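Zerham told to go easy on the taps as old main gives up again

2020-05-24

The town of Zerham has once more been asked to use less water in the evenings, after the main under Havus Lane split for the second time this spring and the spare pump at Geselell declined to help out.

The request, delivered by leaflet and signed by nobody in particular, covers the hours between five and nine. Households are asked to put off baths, leave cars dirty and let lawns go brown. The leaflet is printed on both sides, the second side being a repeat of the first in larger letters.

Havus Lane has been dug up so often that the patches now outnumber the original road. The latest hole opened outside the old corn store, where a resident reported a stream running down the gutter and was told that it was probably rain. It had not rained in Zerham for some weeks. A second call, later the same morning, brought a van, two cones and a sign saying that work was in progress, and by the afternoon this had become true.

Gillies, the firm that looks after the pipes, said the split was in a joint between an iron section and a newer plastic one, and that joints of this sort were "known to be lively". The firm has put a collar around it. A collar was also put around the joint in the last hole, eleven paces up the hill, and that one is holding, so far as anyone can tell from the surface.

The trouble is one of age and arithmetic. Water first came to the town in 1731, in hollowed elm trunks, from a spring on Geselell hill. The elm has gone, apart from a length of it in the library porch with a litter bin in front, but the route has not changed much. The system was last enlarged when the town had 800 homes. It now has 2000, a good many of them with a second bathroom, and all of them appear to want a shower at the same moment.

The Geselell pump was meant to deal with this. It was put in to push extra water up to the high end of town on busy evenings, and for its first summer it did so, with a hum that could be heard in the churchyard. Complaints about the hum led to a padded cover. The padded cover led to overheating. The pump now switches itself off whenever it is warm, and evenings when a lot of water is wanted do tend to be warm ones.

Gillies has ordered a vented cover. The vented cover is expected to hum.

At the high end, pressure has dropped far enough for people to change their habits without being asked by leaflet. Kettles are filled at lunchtime. Showers are taken early or sitting down. One street has settled into an informal rota, with odd numbers washing before six and even numbers after seven, and the hour between set aside for arguing about who forgot. Down by the river, where gravity is on everyone's side, the taps run as they always did and the leaflet is widely thought to be about somebody else.

Washing-up has turned out to be the sore point. The leaflet says it should be done once a day, in a bowl, and left to drain. This has been read in some homes as official permission to leave it until morning, and in others as an attack on the dishwasher, which it does not mention. The town newsletter received nine letters on the matter, more than it had for the closing of the post office. Four were in favour of the bowl, three were against it, one asked whether pans counted, and the last was about dogs.
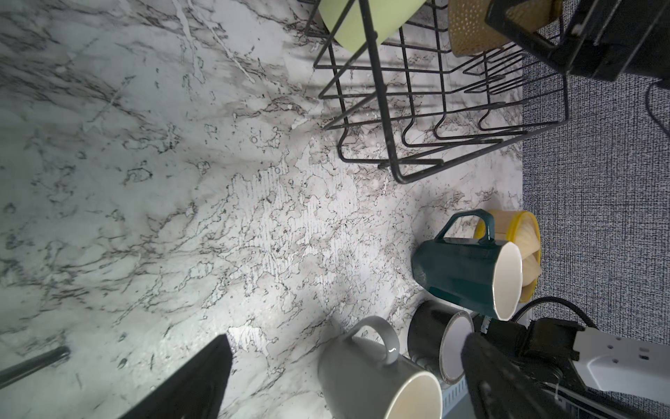

Cups in the dish rack: the leaflet recommends washing up once a day.

The council has stopped short of a hosepipe ban. A ban would need a notice period, and the notice period would need a meeting, and meetings are at present being held by telephone, with the usual results. The last one lasted two hours, of which a large part was spent finding out who was breathing. Members did agree that the situation was serious. They also agreed that it had been serious last year, and asked for the minutes to show that they had said so then.

What they have not agreed on is a new main. A plan exists, and has existed for long enough that the map in it shows a cinema. It would run a larger pipe from Geselell round the back of the allotments, missing Havus Lane altogether and sparing the road another patch. Allotment holders object to the route. Residents of Havus Lane are strongly for it, and have offered to dig.

The alternative, which is cheaper, is to replace the Havus Lane main where it lies, a section at a time, beginning with the section that has just been mended. This would close the lane through the summer and send buses by way of the ford. The bus company has asked how deep the ford is. The council has said it will look into it, and seemed not to notice what it had said.

In the meantime there is advice. Gillies suggests keeping a jug of water in the fridge, so that nobody stands running the tap until it goes cold. It suggests using washing-up water on flower beds, though not on anything to be eaten, and turning taps off properly, with a firm hand. It also asks people to stop reporting the damp patch by the war memorial. The damp patch is the fountain, and it is supposed to be there.

The fountain has been switched off all the same, as a gesture. It runs on the same few buckets of water going round and round, so the saving is slight, but the council felt that people would talk. People did talk, chiefly to ask why the fountain had been switched off.

The evening request stays in force until further notice. Gillies hopes to have the new cover on the pump in June, weather permitting, and says the town will be told when normal use can start again. It will be told by leaflet.

Anyone in the high end who finds no water at all coming out is asked to wait ten minutes, try again and then ring the number on the leaflet. The number on the first side is missing a digit. The one on the back is correct.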